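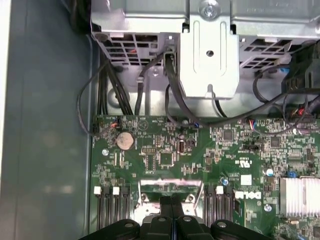
Morven says I should give up on the old desktop and put the money towards a new one. She said it twice on the phone last night and once more by text this morning, with a link. I've read the link. I'm still going to try.

September 15, 2026

Case open on the dining table after breakfast. The side came off easily once I'd found the right screwdriver, which was in the kitchen drawer with the batteries. I'd forgotten how much cable there is in this thing. Thick black ones from the power supply, thin ones looping over the board, and the little plug with the red, blue and white leads, which I've decided to leave well alone.

The trouble is the clock. Every time it's been unplugged it comes back with the wrong date and asks me to press a key. Dilek thinks it's the coin battery on the board and nothing worse. I drew a sketch of where the cables go on the back of an envelope before touching anything. My drawing of the drive cage looks like a toaster.

Walked to Menbridge for the battery. The hardware shop sells them in packs of 4, so I now have three spare and no idea what else takes them. Bought bread as well, and a soft brush for the dust.

Back by eleven. Haven't fitted it yet – Aitana rang about the allotment keys and then it was lunch. Somkiat wants his photos off the drive whatever happens, 1,635 of them, and I've promised to copy those before I do anything cleverer.

If it starts up properly I'll keep it for letters and the accounts. If it doesn't, Morven can choose the new one, and I'll say so on the phone.

The table has to be clear by six for supper. Screws are in an egg cup on the windowsill. Must remember to tell Edvin, who uses that cup.

Rain after two. Brought the washing in.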